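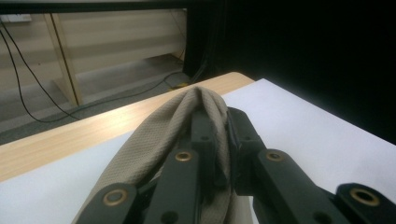 Silvan Gasser replied:
Linen blends are fine in a bedroom but I wouldn't put them in a south window. Mine in Grirnville went brittle along the fold lines after five summers. For your living room I'd line whatever you pick.

hemline_pat
How wide is the window, and are you hanging inside the recess or over it? You left that out of your first post.

Voderstreet (original poster)
Over it. The window is 80 inches and the rod goes past it on both sides. I was quoted 400 dollars for unlined panels from the shop in Grokville, made to measure, rings included. Lining is extra and they haven't told me how much yet.

hemline_pat
Then 400 is a good price. Ask what fullness they're using. If they say one and a half times, the panels will look skimpy when they're closed. I wouldn't go under double.

Silvan Gasser
Disagree on that. Double is right for sheers. With a heavier cloth plus lining it stacks up so thick at the sides that you lose daylight. I did one and a half in the dining room and it closes fine.

hemline_pat
Fine for you. I've sewn a lot of these and the ones people bring back are the skimpy ones.

Msimang
Has the fabric been preshrunk? I skipped that in July and my panels came up two inches short after the first wash. Now they hang over the radiator like high-water pants. If the shop says dry clean only, believe them.

Voderstreet
Will ask. The swatch tag gives no washing instructions, only a rub count of 3000, which seemed low to me.

Silvan Gasser
Rub count is for upholstery. Nobody sits on a curtain. Ask about lightfastness and get that number in writing.

Msimang
Also get the hems left basted until they've hung for a week. Some cloth drops.

Voderstreet
The shop called back. They use double fullness and they'll baste the hems. Lining adds 5 dollars a yard. I'm going with the lined ones, and the old blinds are free to anyone who can pick them up.

hemline_pat
What width are the blinds?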